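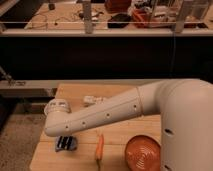

Page last changed: January, 4:40 p.m.

News | Politics | Features | Opinion | Subscribe
Features > Statehouse > The Long Read

The Sign War of Prondby

The mayor of Prondby has resigned twice, and both times she was back at her desk before lunch. Hsin-yi Kan regards this as a scheduling matter. Her opponents on the town council regard it as a campaign strategy, and they may have a point, given that her approval went up after each one.

The trouble began with a sign. Prondby shares a border with Flalton, a town of 3,497 people and a great many opinions, and for 18 years the line between them ran down the middle of Cairns Road without bothering anyone. Then Flalton put up a welcome sign on what Prondby says is the Prondby side.
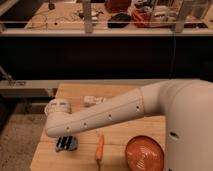
Kan demanded the sign be moved. Flalton's council president, Songül Işık, offered to move it eleven inches. Lawyers were hired - on both sides, at rates neither town has been eager to discuss - and the January session ran so long that the clerk went home and had to be telephoned back to record the adjournment.

"I have nothing against their sign," Kan told me. "I have something against being welcomed to Flalton in my own driveway."

Işık, who has read the original 300-page survey and would like you to know it, says the driveway is a gray area. She wants a joint hearing. Kan wants one too, provided it is held in Prondby. Işık has suggested the middle of Cairns Road, if they can agree on where that is. 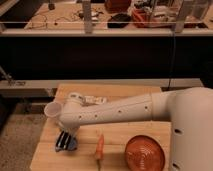

A white robotic arm over a light wooden table.

The hearing is expected in spring. The sign is still up, and someone has planted tulips around it. Both towns are claiming credit for the tulips.

Contact the newsroom | Copyright Casari Media | Back to top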